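Search articles Go

Bimanual demonstration protocol (handheld grippers)

A bimanual demonstration protocol is a set of working rules for recording two-handed manipulation tasks with handheld grippers, for later use in training robot policies. It covers the workspace, the marker cubes, the tool cameras and the conditions under which a recording is rejected. The version described in this article is the Inley protocol, first issued in October and revised in April 2018. It is used at the Tistolstead site for tabletop tasks such as wiping, placing and sorting.

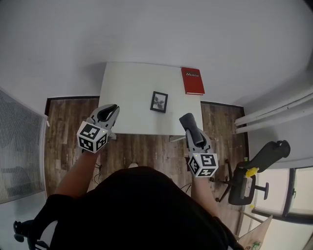
Workspace rules apply before any recording starts. The table must have a plain, matte top and must be placed so that the operator can reach every part of it without stepping sideways. Objects are set out from a layout card. A framed picture near the center of a white table and a red book or folder close to the back edge make a valid layout under the protocol, as the center stays within reach of both grippers. Fixed items in the room may stay where they are, but they may not be moved until the batch is finished. A batch is limited to 30 recordings.

Marker cubes

Each hand carries one rigid cube printed with fiducial patterns. The cube is used to recover the position of the hand in the coordinate system of the head camera. The protocol requires that at least one full face of each cube be visible to that camera through most of the task. Short losses are filled by interpolation — up to 6 consecutive frames — and longer losses cause the recording to be flagged. Cubes must be free of glare, creases and tape over the pattern. A cube that has shifted on its mount is calibrated again before use.
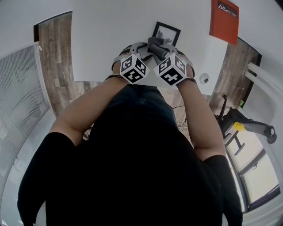

Manipulation Standards Group, Faulkner Department of Applied Robotics

Cloth tasks have separate limits. When both hands hold one cloth, the wrists come close together and one cube can hide the other. Operators are told to keep a gap between the cubes where the task allows it and to avoid crossing the forearms. Straps are checked at the start of each batch. Cables must not pass over the tabletop.

This site uses cookies to improve your experience. Accept Settings

Tool camera view

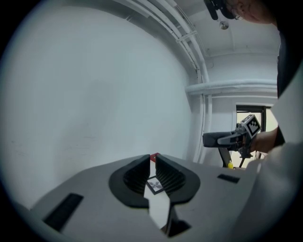
Acceptance of tool camera footage depends on a fixed reference between the gripper body and the lens. The wide lens bends straight lines strongly, and footage is stored without correction; the lens model is kept in a separate file. Both fingers must appear in full, with the small square marker on the white strip between them unobstructed. The second gripper may enter the background, and so may part of a person. Faces are blurred before release.

Storage

Recordings are indexed in the Bidis archive, which held 3000 accepted recordings at the last revision. A further 167 were kept as rejected samples for checking the flagging software.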